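Cleslow Cell Guide
Section 4: Safe practice for drawer work

Welcome back, and thank you for reading this far. Section 3 got your arm mounted and talking to the controller. Now we come to the part we care about most, the habits that keep people, fingers and furniture in good shape while the arm is working close to a small drawer unit. 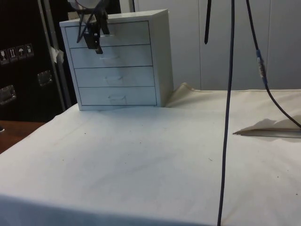
Gripper and drawer unit on a cloth-covered table.
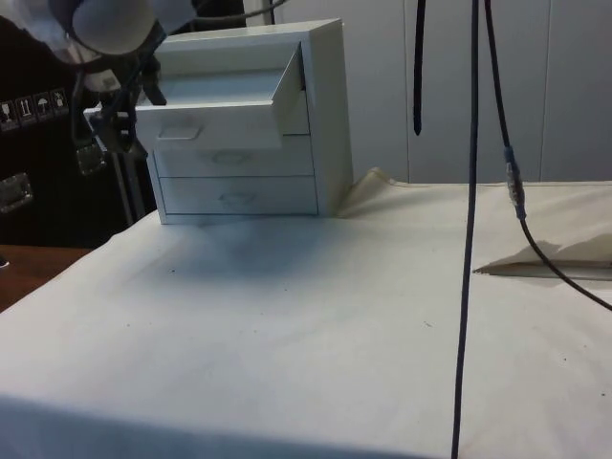
Reading time: 3 min

4.1 Before you power on

1. Read the cell card from top to bottom, even if you read it this morning. Ours is form 957, and a blank one is tucked into the back of the binder.
2. Smooth the cloth with the flat of your hand, working from the drawer unit outward. Small wrinkles are fine. A fold that the unit could ride up on is worth a minute of your time.
3. Follow every hanging cable with your eyes, from the top to wherever it ends. Then jog the arm slowly through its reach and look again, as a cable that hangs clear at the home position may not hang clear at the far corner.
4. Press the emergency stop, confirm that the arm will not move, and reset it. Please do this at the start of every shift, Sunday shifts included.

CAUTION: Keep hands out of the space between the gripper and the drawer front whenever the drives are live. If you need to nudge a drawer, stop the arm first.

4.2 Approaching and pulling

5. Bring the gripper in from above, fingers down, and pause in front of the drawer you mean to open. The pause is part of the rule and should not be trimmed out of a program to save time.
6. Begin at the Low speed setting. Move up to Normal only after the supervisor has signed the card.
7. Pull straight, and watch both ends of the drawer front as it moves. If one end gets ahead of the other, stop there. A skewed drawer can bind in its runners, and more force will usually make things worse.
8. To free a skewed drawer, stop the arm, open the fingers, back the gripper well away, and only then square the drawer up by hand. Write it on the card with the program number (the standard open routine is 3364).

NOTE: Folks moving over from a Vondon controller often ask whether a light skew has to be logged. Yes, please – the light ones tell us the most about a grip point that has started to drift.

4.3 Leaving the cell

9. Park the arm at home, with the gripper clear of the furniture.
10. Close all drawers, switch off the drives and sign the card. Completed cards go to Verna Mercado at the Costell office, who reads every one of them and is very glad to take a call at extension 110 if something puzzled you.

If the arm stops with fault 988 at any point, leave everything as it is and turn to Section 7.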